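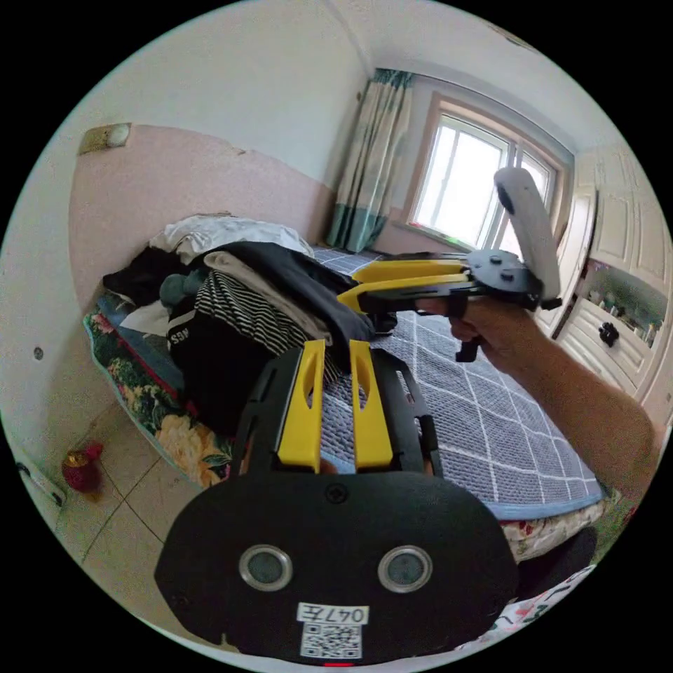

The spare room in February, with the sorting pile on the bed and the striped curtain by the window.

By Morfudd Howells
February

Hywel Morris puts the kettle on before he'll talk about folding, and he talks about folding for a good long while after it's boiled. He runs Tulla, a small clothes-sorting service he started out of Ellwood after he'd retired from the railways (he says he missed timetables, and washing was the nearest thing), and over the past year he has been through 522 households' worth of shirts, jumpers and odd socks.

"I always start on the bed," he told me. "People want to start at the wardrobe, and I understand that, it's where the trouble lives, but you open those doors and your heart sinks. Get it all out in a heap where you can see the colour of it, and have a cuppa."

He likes a quilted cover underneath, or a flowery bedspread like his mum's, big pink blooms and all, and he was delighted to find both on the one bed. "You couldn't get her to part with hers. She'd have been ninety and still smoothing it down."

From the heap he works by kind. Stripes go with stripes, whites together, and the dark things last, when the light is best. He gives himself 30 minutes a pile and then stops, finished or not, which I confess I'd find very hard!

I asked about rooms that have seen better days, with the paint peeling the way it does on these pink and white walls. "Oh, leave the walls alone," he said. "You'll be off down the hardware shop for a tin of paint and the shirts will still be there at Christmas. I've done it myself. I had a lovely hallway and nothing to wear."

The open shelf gets its turn at the end, with all the small bits that gather on it. Hywel keeps a biscuit tin in the ute for strays, mainly buttons, and he won't throw one out until he's asked twice.

Last updated: February, 4.30 pm
1,878 shares | 30 comments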